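Journals > Food Service Studies > Articles > Section 3

3. Reusable cups in the dining halls

3.1 Setting

The study took place in two dining halls, Lollow and Eder, which share a kitchen and a dish room. Both halls moved from paper cups to reusable clear plastic cups in June, before the summer term began. Diners take a cup from a rack at the entrance and leave it on the return belt with their tray. Lollow is the larger hall and has a second return window near the side door. Eder has only the belt.

3.2 Survey

We handed out a paper survey at both halls over 14 days. Diners were asked how often they took a cup, whether they had ever put one back and picked another, and why. In all, 552 surveys were returned. We dropped 20 of them because the first page was blank. The survey took most people less than 5 minutes.

Many diners said they had swapped a cup at least once. The reason given most often was the look of the plastic: spots, streaks, or fine scratches on the inside wall (Figure 2). Few mentioned smell or taste. Some diners wrote that they could not tell a scratch from a stain and swapped the cup to be safe. 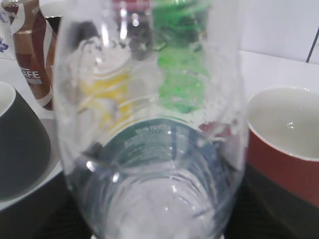
Figure 2. Clear plastic cup with light scuffs, water spots, and small droplets on the inner wall.

Answers differed between the halls. Diners at Eder were more likely to say that they brought their own bottle, and several wrote that the line for the rack was too long at noon. At Lollow the complaints were mostly about where to leave the cup when the belt was full.

3.3 Staff interviews

Interviews with dish room staff were carried out by Mirela Macedo. Staff said that cups were often stacked before they had dried, mainly during the lunch rush, when clean racks ran short. They also said that stacked cups rubbed together in the carts. Neither hall had a written rule for when a worn cup should be taken out of use, and each shift made its own decision.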